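Stop tuning the planner, go read your logs

Every few weeks somebody on our side of the building wants a new planner. The last one was going to fix everything. The one before that too. I've sat through the pitch enough times that I could give it myself, slides and all, and I'd like to make the boring case instead before the next round starts.

The boring case is tooling. Replay, logging, a viewer that opens in under a minute. Stuff that never gets a demo slot.

Take the sorting work at Plerkham. Bin, arm, shape board, blocks. A toy problem, people say, and then they spend a quarter on it. We ran 2,017 picks through the stack over the summer and 74 came back flagged as planner failures. That was the label. Planner failure. So naturally the plan was a new planner.

I went through all 74 by hand. Took most of a week, bad coffee, wouldn't recomend it. The planner was at fault in 2. Two! The rest were stale poses, a clock offset between the wrist camera and the joint states, and a lot of cases where perception handed over an orientation that was a quarter turn off and the planner did exactly what it was told with it. Garbage in, very smooth trajectory out.

Why were they all called planner failures? The planner is the last thing that gets to throw an error. That's it, that's the whole reason. Our status codes are a blame assignment system that somebody wrote in an afternoon, and we've been making staffing decisions off it.

And the moment that matters is so short. Block in the fingers, off the floor, board down in the corner, and right then the software has to believe something about which way the curved edge is facing. What does it believe? From the old logs you couldn't tell. You got the final pose and a timestamp. No candidates, no scores, nothing about the second-best guess that was probably the right one. 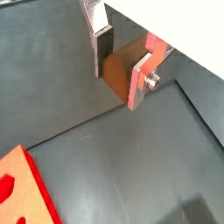
What I'd do instead

Save the belief, not only the command. Every candidate pose with its score, next to the wrist image it came from. Disk is cheap. My week was not.

Make replay the same code path as live. Zonstead gets this right – their runner can't tell if the frames are coming off a camera or a file, and it shouldn't be able to. Ours has a seperate replay branch with its own transforms, which means every bug we reproduce is maybe a different bug.

One clock. I know. Everybody agrees and then there's two.

Fix the error names. If the pose was stale say the pose was stale.

The pushback

Cuvbridge folks will tell you a learned policy makes all this go away, no pose, no planner, no handoff to argue over. Maybe. I like their results. But when the thing misses the slot you still have to ask why, and now there's less written down, not more. I'd want better logs for that, more of them, sooner.

The other complaint is time. Tooling is slow and the review is coming. Fine. The Hjaltested port slipped by 2 months and most of that was people staring at plots trying to guess what the robot thought it was holding. We already pay for the tooling, we just pay for it in guessing.

So no, I'm not voting for the new planner in September. Give me the replay work first and then rerun the numbers. If the planner's still the problem I'll help write it.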